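Prorkance open day at Trornden: notes and questions
Forum: Mobile manipulation > Events and visits

torque_limit
Posted June 3, 2022

Went to the Prorkance open day at their Trornden site. Writing up what I can remember while I still have the handouts. Two parts to it: a walk round the hardware bay in the morning, then simulator sessions in the afternoon. The hardware bay was mostly static. One Boros two-arm unit was powered up and doing a slow joint sweep behind a barrier, and the rest were on stands with the covers off. Cable routing through the elbow is tidier than on the previous version. They would not give a payload figure at full reach.

The simulator part was more useful. They run Prilline as the front end, and visitors could watch an operator drive both arms in a set of household and garden tasks. The task list on the handout has 10 entries. I saw the garden one and the shelf one.

Garden task is a basket of eggs on a lawn. Arms come in from the bottom left and bottom right of the view, plain two-finger grippers on both. 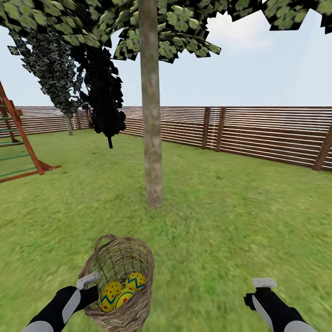

Does the operator feel anything when the gripper meets the basket?

Force feedback is off in the visitor build. The operator works from the picture and a contact light on the hand controller. The engineer on the stand said feedback is available in the lab build but it was making new operators over-correct, so they leave it off for public sessions.

Other things noted: the control loop in the demo was quoted at 300 Hz for the arms. Rendering is separate and slower. Resets between attempts took a couple of seconds. Lunch was sandwiches.

backdrive
Reply

Thanks for this. 300 Hz for what exactly? Joint position commands, or the physics step? People quote these as if they were the same thing and they aren't. If the physics is stepping at 300 then contact on a thin handle is going to be poor whatever the controller does.

torque_limit
Reply

Commands to the arms, as I understood it. I asked for the physics step and was told it varies by task. No number given.

gantry_pete
Reply

I was in the later group. Same garden, and I'm less keen on it than you are. The leaves are flat cards with black edges, the fence is a stripy texture, and the grass is a bit of a blur. If the aim is to train anything that works from camera input and then move it to a real Boros, that look is a long way from a real garden. I'd have preferred a plain bench with good lighting.

backdrive
Reply

Disagree. How the tree looks matters very little if you vary the textures enough during training. I'd worry much more about how the basket is modelled. Is it one rigid body, handle included? Are the eggs separate bodies or fixed in place? A rigid basket will teach a grip force that a real wicker one won't stand up to.

gantry_pete
Reply

Varying textures helps up to a point. It does nothing about a lawn with no bumps in it. A real basket on real turf sits at an angle and rocks when you touch it.

torque_limit
Reply

Eggs are separate bodies, that was on the handout. Nothing about the basket. My guess is rigid, as I saw no flex when the operator lifted it, but I was standing well back from the monitor.

nullspace_9
Reply

Question about the arms. Was the operator using both at once, or one at a time with the other parked? With the older Prilline release we found people leave the right arm hanging in space and do everything with the left.

torque_limit
Reply

Mixed. In the session I watched, the left went in first and the right was held off over the grass for a good part of it. Later both were used for the carry. The scoring on the handout makes no mention of using both.

nullspace_9
Reply

Then they'll get a lot of one-handed data. Worth putting in the feedback form. Ours went in under ticket 2431 on the Prilline tracker and is still open.

gantry_pete
Reply

Added a comment to 2431. Also asked for uneven ground as an option.

backdrive
Reply

If anyone goes to the next one, please ask about the physics step on the garden task and the friction setting for the finger pads. Get them to write it down.

torque_limit
Reply

Will do. I have emailed the contact address on the handout with both questions and will post the answer in this thread.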